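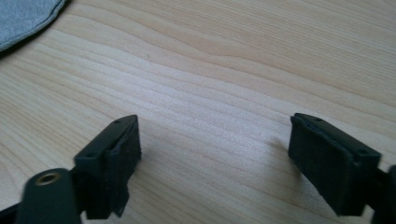 Visual odometry drops out when the gripper is low over a wood table

Magdolna Antal

I'm running a monocular visual-inertial tracker on footage from a hand-held gripper. Mapping the room goes fine. When I bring the fingers down close to the tabletop the tracker loses most of its points, and after 2 seconds or so the pose starts sliding sideways. Feature cap is 300 per image. Lowering the corner threshold gets me more points but they all sit on the wood grain and the drift is worse. Is there a setting for this?

Bronisława Lis

Grain lines are a bad target. A point can slide along the line and still match, so your tracker accepts it and the error goes into the pose. Things to change:

Mask the fingers. They move with the camera, and any corner on them votes for zero motion.

Raise the threshold back up and spread the points over a grid, with a minimum spacing of 25 pixels.

Weight the IMU more when the inlier count falls. Check your time offset first or this will make it worse.

If it still slides, tape a couple of printed tags near the edge of the table.

Tomaszewski

had the same with Plestolari, set max features to 3000 and it was ok. slow though

Magdolna Antal

The mask fixed most of it. I still get a small jump on lift-off, will try the time offset next.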